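About Skodbridge

Skodbridge makes software that manages mobile phones and tablets for organisations that own more of them than they can look after by hand. We were set up by two engineers who had spent several years writing update tools for handset makers, and who wanted to do the same work for the people at the other end of the supply chain. The company is still owned by its founders and staff.

We have one office, in Sornwood, and 16 permanent employees. Eleven of them write or test code. The others handle support, accounts and the parts of the business that involve talking to mobile networks.

What we make

Our main product is called Moltarness. It is a device management server with a small client program that runs on each phone or tablet. The server holds a record of every device, the settings it should have, the apps it should carry and the version of the operating system it should be running. The client reports the present state of the device and applies any changes that are needed to bring the two into line.

Moltarness can be run on a customer's own hardware or on servers that we look after. The two versions are built from the same code and released on the same day. Customers may move from one to the other at any time, and the export format used for this is documented in full. We do not charge for the move.

The client supports Android phones and tablets, including several rugged models used in warehouses and on delivery rounds. Support for iOS is provided through the management functions built into the operating system, and for that reason some features differ. The differences are listed in the product manual, in a table that is revised with each release.

Eichhorn is our second product. It is a test tool that takes a mobile app and runs it against a set of network conditions: slow links, links that drop out, links with long delays, and links that change from one type to another while data is being sent. It was written for our own use during work on the Moltarness client, which has to behave properly on poor connections. Customers who saw it asked for copies, and it has been sold separately since version 2.

Eichhorn produces a plain text report and a log file that can be read by most build systems. It does not need a modified handset. It does need a wireless access point that it can control, and a list of suitable models is kept on the support site.

Who uses it

Over 300 organisations have a current licence for one or both products. Most are of middling size. They include bus operators, housing associations, water companies, care providers, parcel firms and a number of colleges. The common factor is staff who work away from a desk and who depend on a phone or tablet to receive jobs, record visits or sign for goods.
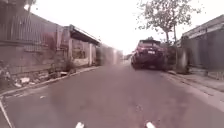 A quiet street with a dark red SUV parked on the right.

Devices in this kind of work have a hard life. They are dropped, lent to colleagues, left uncharged and taken into places without a signal. Moltarness was designed on the assumption that any device may be out of contact at any moment, and that a change sent to it may arrive hours or days later. Each change is therefore written so that it can be applied late, applied twice or overtaken by a newer one without harm. This is described in more detail in the technical notes, under 'Ordering and replay'.

How we release software

Moltarness follows a fixed timetable. There are two main releases a year, in February and September, with small maintenance releases between them when there are faults to correct. Each main release is supported for 5 years from the date it comes out. During that period we supply security fixes without requiring the customer to take on new features.

Before a main release is made available, it is run on our own devices for six weeks, and then by a group of customers who have agreed to take early versions. Members of the early group receive a reduced licence fee and a direct line to the engineers. The group is limited to 10 organisations. There is normally a waiting list, and places are given in order of application, with some adjustment to keep a spread of device types.

Release notes list every change that alters behaviour, including those we regard as minor. Faults that we know about and have not corrected are listed in the same document. Customers who wish to delay an update should read the section headed 'Changes to defaults' first.

Security and data

The Moltarness server stores device serial numbers, installed app lists, settings, battery readings and the time of last contact. Location is collected only if the customer turns it on, and the device shows a notice to the user whenever it is active. Messages, call records, photographs and browsing history are not collected, and the client has no code for reading them.

For customers using our hosted service, all data is held in the United Kingdom. Backups are encrypted with a key that belongs to the customer. If that key is lost we cannot recover the backup, and for this reason we ask new customers to complete a test restore during setup.

The client and server are examined each year by an outside testing firm. A summary of the findings, with our response to each one, is sent to any customer who asks for it. The full report can be read at our office, or under a confidentiality agreement.

Reports of security faults can be sent to the address on the contact page. We acknowledge them within one working day. We do not take legal action against people who report faults in good faith, and we credit them in the release notes unless they ask us not to.

Support

Support is provided by telephone and email from 7.30am to 6pm, Monday to Friday, with an out-of-hours service for customers on the extended plan. Calls are answered by staff in Sornwood. There is no separate first-line team working from a script – the person who picks up the call has access to the fault database and can make changes to it.

We run a two-day training course for administrators several times a year. It covers setting up the server, enrolling devices in bulk, writing policies and dealing with devices that have stopped reporting. The course can also be given at a customer's own site for groups of four or more. Course notes are free to download whether or not you attend.

Working with us

Vacancies are posted on the jobs page. We advertise each post with the salary shown. Applicants for engineering posts are given a short practical exercise, which is paid for at an hourly rate, and are told the result within two weeks. Most of our code is written in Go and Kotlin, with some older parts of the server in C. Experience of these languages is useful but we have taken on people who had none.

We offer one student placement a year, lasting twelve months. Placement students work on the products alongside permanent staff and are given a named piece of work to complete.

Resellers

Moltarness and Eichhorn are sold directly and through a small number of resellers. Prices are the same by either route. Resellers who wish to offer first-line support under their own name must have two members of staff who have completed the administrator course, and must repeat it after each change of main version. Application forms are available from the sales address.

Company details

Skodbridge is a private limited company registered in England and Wales. The registered office is the same as the trading address shown on the contact page. Visitors are welcome by appointment. Parking at the building is limited – please let us know in advance if you will need a space.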